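# Reading the Grain

BULTSTEAD – The workshop of Hứa occupies the ground floor of a former seed warehouse, and most of what leaves it is tabletops. The current order is for 16 of them, all pale and all veneered, bound for the reading rooms of a library in Numamlow.

Nhi Hồ, who runs the veneer bench, sorts the stock by figure before she looks at color. Maple and birch come off the rotary lathe in a continuous sheet. The log turns against a fixed knife, and the knife passes through the growth rings at a shallow angle, so the rings spread into wide waves across the face. Sliced veneer, taken from a squared block, gives straighter lines and narrower leaves. It also costs more per square foot and needs more joints to cover a wide top.

"People ask for a plain table and then pick the sheet with the most movement in it," Hồ says. "I put two samples on the bench and let them choose."

The shop's standard build is a stable core with face veneer on top and a backing veneer underneath. The backer is there for balance. A panel veneered on one side only will cup as the glue dries and the humidity shifts, and a cupped top can't be planed flat when its face is a fraction of a millimeter thick. Hồ rejects any panel that rocks on the reference plate.

Finish is the second variable. Gloss lacquer deepens the contrast between early and late wood, but it shows every fingerprint under library lighting. The Numamlow order calls for a matte water-based coat, sanded between applications. Oil was considered and dropped in January after the test panels yellowed more than the client would accept.

Socorro Bedoya handles installation and the complaints that follow. Her log holds 127 entries for pale tops, and most concern rings left by cups or dull patches from the wrong cleaner. Scratches come third. Deep ones are difficult, as a sander goes through the face quickly and the core shows as a darker spot that no stain will match.

Her instructions to owners fit on a card. Wipe with a damp cloth along the grain. Dry at once. Keep ammonia and abrasive pads away from the surface. Move lamps and trays during the first months, when pale wood changes color fastest and a covered area will stay visible as a lighter or darker shape.

The shop buys its face stock from Grosar in lots of roughly 1000 leaves, kept in cutting order so that neighboring sheets can be matched.
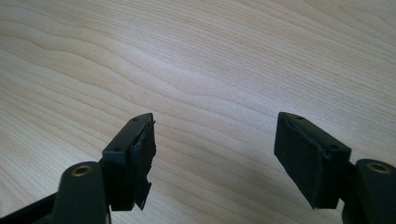
Can a worn matte finish be renewed without stripping the table?

If the coating is intact, a light hand sanding with fine paper and one fresh coat of the same product will usually restore it. Bare or lifting areas need a repair shop.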